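Crop Science for Smallholders, Unit 4
Handout: Nitrogen in maize, when to give it and how we lose it
Prepared by Puspita Liem. Please read before the practical.

1. What you should know already

From Unit 3 you remember that maize takes up very little nitrogen in the first weeks after it comes up. The plant is small, the roots are short, and the seed still feeds it for some days. After the sixth leaf this changes quickly. Between the sixth leaf and the tassel the crop takes most of what it will need in the whole season.

The difficulty for the farmer is that the work is easiest at sowing, when there is nothing in the way, and the need of the plant comes later. If all the fertiliser is given at sowing, it has to wait in the soil, and in a wet year it does not wait.

2. Three ways nitrogen leaves the field

Leaching. Nitrate does not hold on to clay, so it moves down with the water. On sandy soil one heavy rain can carry it below the young roots. On heavier soil the movement is slower.

Gas from urea. When urea lies on the surface and the weather is warm, part of it turns to ammonia and goes into the air. Moist soil with no rain following is the worst case. Covering the urea with a few centimetres of soil reduces the loss very much.

Gas from wet soil. If the soil stays full of water, the bacteria use nitrate in place of oxygen. Farmers often see yellow patches in the low corners of a field and think the seed was poor. It is good to ask first how long the water stood there.
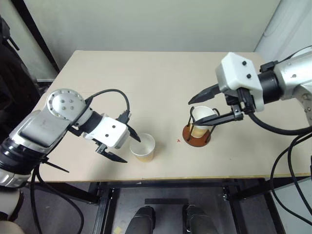

Note that these losses do not happen at the same time. Ammonia is lost in the first days after spreading. Leaching and wet-soil losses can come weeks later, when the farmer believes the fertiliser is safe.

3. Splitting the dose

To split the dose means to give a smaller part at sowing and the rest when the crop is growing fast. In this course we use 2 applications as the standard. A third one is possible, but on small farms the labour is usually too expensive for it.

For the first application, place the fertiliser beside the seed and a little deeper, never touching it. For the second, walk between the rows and place it in a shallow line, then close the line with the foot or a hoe. Do not throw it over wet leaves. The grains collect in the whorl and burn the young leaf.

Melati Sitompul asked last year if it is a mistake to delay the second application when the soil is too dry. My answer is that a delay of a week is acceptable. Dry grains on dry soil do little for the plant in any case. After the tassel is out, the gain becomes small and you should calculate if it pays.

4. The Dundon plots

We will work with the results from the Dundon plots, sown on a sandy loam with a gentle slope. There were 49 plots. Some received everything at sowing and some received the split dose, with the same total amount. Rainfall from sowing to tassel was 347 mm, and most of it fell in the first half of this period.

Before you look at the yield table, write down what you expect, and for which part of the slope. Delwyn Hoani will give out the table at the start of the practical. The plots at the bottom should be read with care, as the water stood there almost 2 days after the second storm.

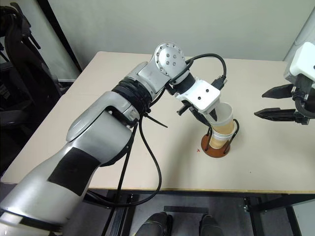

When you compare the plots, use the yield of dry grain and not the weight at harvest. The split plots were greener for longer and their grain had more moisture when it was cut. Students who forget this correction find a difference that is too big.

5. To prepare

Draw a simple line of the season, from sowing to harvest, and mark on it the time of greatest uptake and the time of greatest risk for each kind of loss.

Read the pages on soil texture again, in particular the part about sandy loam.

Bring a calculator and the Unit 3 sheet with the leaf stages. Questions before the practical can go to Delwyn or to me.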